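Plikarum Letters Archive: Questions We Get A Lot

What is this?
An online archive of queer letters, postcards and snapshots, mostly found in attics and estate boxes. Sofia Pacheco started it with one shoebox from a flea market. Now over 1000 items.

Can I send you something?
Yes please. Scans first, originals only if we ask. Front AND back, the back is often the good part.

What size scans?
Whatever your phone does is fine. Max 10 files per email, or it bounces.
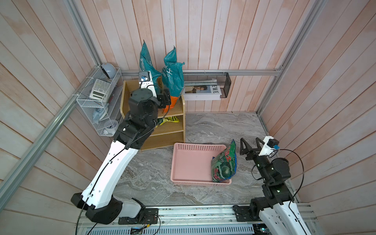
Teal and orange bag on top of the shelf.

How do you know the people were gay?
Often we don't. We post what's written and leave it there. If the family tells us more we add a note, with thier okay.

That's my great-uncle. Can you take it down?
Write to us, subject line "family." It comes down the same day while we talk. Most people end up wanting it back up with a name on it.

Do you pay for letters?
No. Sorry. We cover postage.

When do new ones go up?
8 a.m., most mornings. Newsletter (Piria) goes out once a month, skips September. 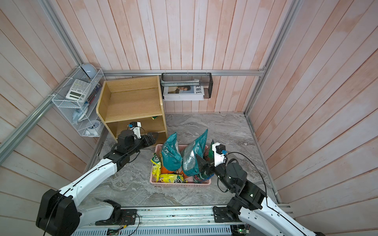 By the lower opening of the shelf.

Is there a book?
Being worked on. Katsaros is the working title, after the first letter writer in it. 40 letters, no date yet.

Can I use a letter in my play / podcast / thesis?
Ask first. Usually yes. Anything marked Flutia is on loan from a private collection and we can't say yes for them.

Why was my comment deleted?
You guessed at a living person's name, probably. Please dont.

I emailed and heard nothing.
Check spam, then email again. We're slow but we do read all of it.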